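Forum > Robot Kits and Software > Simulation Packs > Telstead Kitchen Pack

Print this page | E-mail this page

Telstead Kitchen Pack - worth paying for if I only have one arm model?

Posted by Irén Csizmadia

I'm looking at the Telstead Kitchen Pack from Woltano for practicing pick and place before we try anything on our real arm. The product page says 386 objects and 4 room layouts. We have one arm model and a two-finger gripper, and I mostly care about small things on a crowded counter. Has anyone used it for that? Does the gripper hold things properly or do they slide out? I have a desktop with one mid-range graphics card and no budget for a second one.

Fekete

yes get it. works fine here. turn the shadows down if it's slow

Pascal Bouvier

I have used it since July with one arm on a fixed pedestal. Cans and small bottles are good. Out of the box the grip was slippery for me, and raising the finger friction in the object settings took care of most of it. Thin utensils are still a problem. They jitter when a finger touches them flat against the counter, and I gave up on spoons.

Clutter is the strong point. You can pack the counter and it doesn't look copied and pasted. My usual test is a can pick with the other items left in the way: 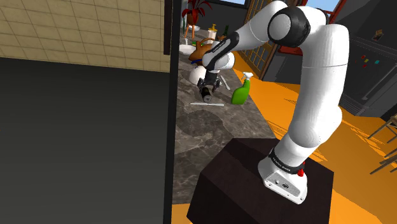 Can pick on the marble counter, pedestal mount.

I ran 1000 picks overnight on a card like yours, with 2 crashes, both while loading a new layout. Save your settings before you switch rooms - it does not do that for you.

Two complaints. The manual covers the pedestal mount in one paragraph, and the height is set from the floor and not from the counter, so my first arm was far too low. Also, support only answers through the Trirnness ticket page, and I waited four days for a reply about my license key.

For one arm I would still buy it. Get the single-seat license. The lab license adds shared scenes and nothing else you mentioned.

Contact us | Copyright Woltano Community Help | Back to top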